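A morning at the Warus brush works

I've walked past the Warus works for years without going in, so when they put up a sign for an open day in April I was at the gate by half nine (with a flask, like a proper tourist). 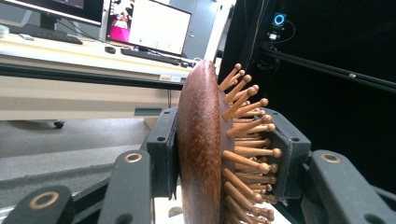
Fiorella Fabbri reckoned I should skip the shop and head straight for the turning room, as it gets packed by eleven and you can't hear the guide. Good advice! I had the place nearly to myself, and what a smell – beeswax, sawdust and a bit of hot machine oil.

Our guide was Edgardo Sebastian, who's been there 40 years and still gets cross about cheap glue. He let us sand a handle each. Mine came out lopsided and he was very polite about it. Upstairs they keep the old order books, and one page had 193 clothes brushes going to a single hotel, all in lovely brown ink.

Entry was £2, tea was extra, and the lemon cake had gone by the time I got to it. I did come home with a shoe brush and a nail brush from the seconds bin. Parking's hopeless, so take the bus to Lakatos Road and walk up the hill. They're doing another one in the autumn and I've already told my sister to keep the morning free.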